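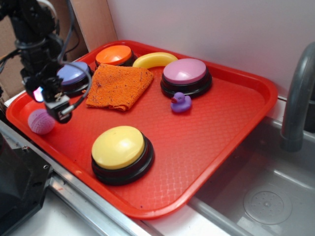 Current state of the tray, arm over the left side. Buttons, duck, banana, cloth, knobbly ball.

Button sorting project, glare is ruining us. Ideas?

clindness_iida
Hi all, Iida here from the Clindness robotics club. We've got until Wednesday week to get our arm to press whichever coloured button you tell it, and then pick up one object and put it down somewhere else on the tray. That's the whole task for the Hesteo student challenge this year (the "kitchen" category, so you have to be set up next to a real sink, and you lose points if you move too far from it).

The pressing half is going all right. Yellow it gets nearly every time, pink is decent. Purple and orange are a pain. Our colour detection goes wobbly whenever the light bounces off the tray, and the tray has this fine diamond pattern all over it which catches absolutely everything. In some spots the red turns up as a sort of orangey colour and then the orange button just melts into it as far as the code is concerned.

We've recorded 200 practice runs so far and I'd rather not bin them all. Has anyone dealt with a shiny tray before? Is it a lighting thing or a code thing?

holroyd_d
Lighting thing. Swap the tray. You've picked a red textured tray and then put an orange button and an orange cloth on it, I don't know what you were expecting! Get a matt grey one from any catering shop and you'll be sorted by teatime.

clindness_iida
Can't, sorry, should have said. The tray came in the kit and the rules say you use it as supplied. We're allowed to choose which loose objects go on it though, so the cloth is our own doing.

holroyd_d
Ah. Then lose the cloth at least.

karla_a
Don't lose the cloth! We did this category last year with the Trullau team and the judges give extra for anything soft. A banana is a banana, the gripper closes and up it comes. Cloth is where you pull ahead of everybody. What I would do is move it away from the orange button, over towards the middle right, so the two oranges aren't next door to each other.

Also your tray looks like it's hanging over the sink at the corner. Is it fixed down? Ours shifted a tiny bit every time the arm pushed a button and by the end of the afternoon all our positions were off. Drove me up the wall.

clindness_iida
It isn't fixed, no. Oh dear. That might explain Tuesday... we thought someone had been messing with the calibration file and there was a bit of an atmosphere about it, ha.

karla_a
Blu-tack. Four corners. Check the rules but we were allowed it.

holroyd_d
Three corners in their case, unless they fancy sticking one to thin air. Or just slide the whole tray back onto the worktop, which is free.

ilari_t
I'm on Iida's team (I do the vision code, so I'm the one being discussed here, hello). I don't agree that it's only lighting. I went through our logs last night and out of 1,389 frames where the purple button was missed, most were ones where the gripper was hanging in front of it from the camera's side. The camera is fixed and the arm comes in from the left, so anything on the left of the tray gets hidden behind it. The glare is mostly an orange problem.

So I think we have two separate faults and we keep trying to fix them as if they were one.

holroyd_d
Fair enough, that's more homework than I'd done. In that case look first, move second. Park the arm right out of the way, take your picture, decide where the button is, then go. Purple doesn't wander off while the arm's moving.

ilari_t
It does if the tray slides :)

cyrilb
Jumping in as someone who judged the Ackroyd regional heat. Parking the arm before every look is safe, but it costs you time, and the clock counted for a lot in our heat. The teams who parked every single time came across as very slow. The better ones looked once at the start, remembered the lot, and only looked again after a missed press.

I'd also check that little light on the side of your gripper. If it's as bright in the room as it is in the photo, it'll be putting its own reflection on the tray and on anything glossy nearby. A bit of black tape over it might do more for you than a new lamp.

karla_a
Disagree about looking once, Cyril! That's fine for buttons but the moment you've picked up the duck and put it somewhere else your memory of the tray is wrong. Look after every object move, skip it for presses. That's what we ended up with.

cyrilb
I'd accept that as a compromise. I still think people look far too often.

clindness_iida
This is so useful, thank you! Plan for tomorrow: tape on the light, tray back from the sink, cloth over to the right, and Ilari is going to try Karla's version of when to look. Then we'll do 16 runs, 8 with the overhead light on and the rest with it off, so we can finally stop arguing about the lamp.

Which object would you all go for as the pick-up, by the way? I want the duck and Ilari wants the banana.

ilari_t
The banana is long and it lies flat. You can be a fair way out along its length and still get hold of it. The duck has a beak and a head and it's smaller. I don't see why this is a debate.

karla_a
Cloth. I'm going to keep saying it.

holroyd_d
Banana. Get something that works, then show off.

clindness_iida
Two for banana then, sigh. I'll post the numbers when we've done the runs. Karla, can you remember whether you pinched the cloth from the edge or the middle?

karla_a
Middle, straight down, then lift slowly. Edges kept slipping out. If yours curls up a bit at the edge like it does in the photo you might get away with going for that, but I'd try the middle first.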